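27th February, Clotdale slab, outdoor runs

Goal: check whether the seam detector holds a straight track on large-panel concrete with only diffuse light. Overcast all session. Same build as the Costa branch, gains unchanged. Ea Fogh on the laptop, me on the e-stop.

Set A: straight runs along the curb, 16 in total. The joint lines are thin and low contrast, and the curb is the stronger cue by a wide margin. Bars at the bottom of the view masked before line fitting.
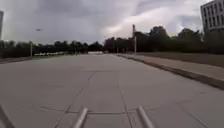 Why not drop the seams and follow the curb alone?

The curb ends before the turn, and past that point the seams are the only lines left on the ground. The estimator needs both, with the weight shifting as curb confidence drops.

Result for A: 4 runs lost the seam and recovered on the curb. Heading noise worse with the mask off, as expected. Threshold left at 78.

Set B: open plaza, facing the steps. Diagonal joints and cracks both give candidate lines. Cracks still pass the length filter. Glare by the central building pulls the exposure down, so the far joints drop out first. Patch of darker ground on the right half to be kept as a hard negative.
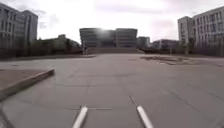
Braltthorpe Field Robotics Group / Ground Navigation

To do: rerun B with exposure metered on the lower half only. Saskia Lowther wants RANSAC at 1,000 iterations for both sets before we compare. Crack filter goes in Jira as its own ticket, March milestone. Logs copied, not yet trimmed.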